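Notebook — cloth folding, bench 2
August, started 8.40

Carrying on from the last entry. The aim this month is to get enough folding recorded that the Magbanua cell can be trained on small cloths before it goes into the packing room at Plulline. Sylvain Picard wants the towels done before we touch anything with sleeves, and I agree with him.

Count at start of day: 724 episodes accepted in the log. 33 from the last session are still waiting to be checked. I went through about half of those with my tea and threw out the ones where the fold was finished by pinching the cloth and then nudging it flat with the back of a finger pad. The packers do that with their own knuckles all the time and it looks fine to the eye, but the cell has no good way of telling a nudge from a slip, so for now it is a reject. Wrote this on the sheet by the door because it keeps coming up.

Method as before. Cloth dropped on the table in a heap, no arranging. Left gripper finds an edge or a corner, right gripper comes in for the other side, lift, lay down, fold, fold again. Stop recording when both grippers are clear of the cloth.
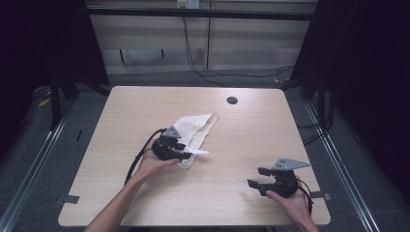 Main trouble is still the first pick. From a proper heap there is often no corner on show, and people with years in the packing room don't look for one. They grab a bit, shake, and the corner turns up. We talked about this for a good while. Shaking is quick for a person and a nuisance to learn from, because every shake is different. Sylvain's view is that we should allow one lift and drop, no more, and label it as its own step. I have put that in the instructions from today. Old episodes with a shake in them stay in the accepted pile but get the tag "shake" so they can be pulled out later if training goes badly.

Wrists. Two of the operators say the grippers feel heavy after the second hour, the left more than the right. I tried a full session myself and would say the same. The weight isn't much on its own, but your arms are held out in front of you all the time, and in the packing room nobody stands like that. Changed the rota to forty minutes on, twenty off, with the twenty spent checking episodes on the screen. Output will drop a bit. I would sooner have that than sore people and sloppy folds at the end of the shift.

Things the packers have asked, so that I have them in one place before the meeting with Clorko:

Who folds when the cell is stopped? At present the plan says "line staff", which means them, on top of whatever else they have been given by then. They want it written down how many and from where. Fair question and I don't have the answer.

Will the pay grade change for the people who move to minding the cell? Not for me to say. Passed on.

Are their own recordings being used to measure how fast they work? No. The log has operator initials in it at the moment so that we can trace a bad calibration, and I can see why that looks wrong from their side. Asked for the initials to be swapped for a session number. Sylvain is doing it this week.

Who decides that a fold is good enough? This one I liked. The Plulline sheet gives a tolerance on the edges and nothing else, but the packers reject on things that aren't on the sheet: a label showing on the outer face, a hem that has rolled under, a fold that will spring open when it goes in the bag. They are right to. I have started a list in their words and will turn it into a checking guide.
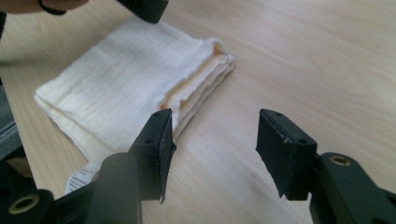
Two packers have agreed to be the checkers for the trial. They will have the last word on accept or reject, including over me. I think that is the bit of the job that will still be theirs after the cell is in, and it had better be set up properly now, with hours set aside for it. At the moment it is being fitted in between other jobs.

Not everyone is happy. One of the longer-serving people told me she doesn't mind teaching a new starter but she does mind teaching something that isn't going to have lunch with her. I didn't have much to say to that. She has carried on with her sessions and her folds are the cleanest we have.

Afternoon. Tried the thinner cloths. Layers are the problem: closing on the edge of a stack often picks up one sheet too many or one too few, and you don't feel which through the grips. Slower closing helps. Coming in flatter to the table also helps, but then the finger tips drag. Biltance sell a softer pad that might be worth a go. Have asked for a pair to try on the right hand only, so there is something to compare against.

Checked calibration at 3.15 and again at the end. No drift worth noting on either side.

To do:
— finish the rest of the 33
— add "one lift and drop" to the label list
— type up the packers' reject list and give it back to them to correct
— chase Clorko about cover when the cell is stopped
— ask if the table can go up a few centimetres for the taller operators

Stopped at 4.30. Thin cloths again first thing, same settings, slow closing.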